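Talks > Conflict & Aftermath > Speaker notes

Last updated: 23 Aug 2023

Counting What's Left: Notes for the Clonurdale Session

Open with the bridge at Vergara. It has been "reopening shortly" for as long as I've been giving this talk. Pause for the laugh. If there isn't one, move on quickly.

Ceasefire held, more or less. The shelling stopped and the paperwork started. The town council issued 1741 damage certificates, each with a stamp, and the stamp is very handsome. You can't live in it.

Fermín Salinas runs a bakery by the old bus station. He filed for a new roof and got a letter thanking him for his patience, which he says he never offered. Read the letter aloud, slowly. It's short. 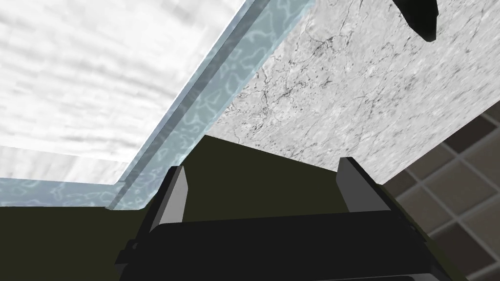
So who pays for the rebuilding? Mostly the families do, out of wages and money sent home by relatives abroad. The Tomard fund has covered 51 houses. It has also held 200 meetings, with lunch.

Slow down for the next bit. Masanobu Ogura's survey asked 800 households what they wanted first. Water came top, then a school with windows. The peace monument, already under construction, came last. Don't do the voice.

Then the front line itself: two checkpoints, same road, same potholes, different flags. Drivers pay at both. Skip the Plirnent story if the ambassador is in the room.

Close on the market reopening. Take questions. Someone will ask if I'm hopeful; say I'm going back in August and drink some water.

Filed under: Reconstruction, Talks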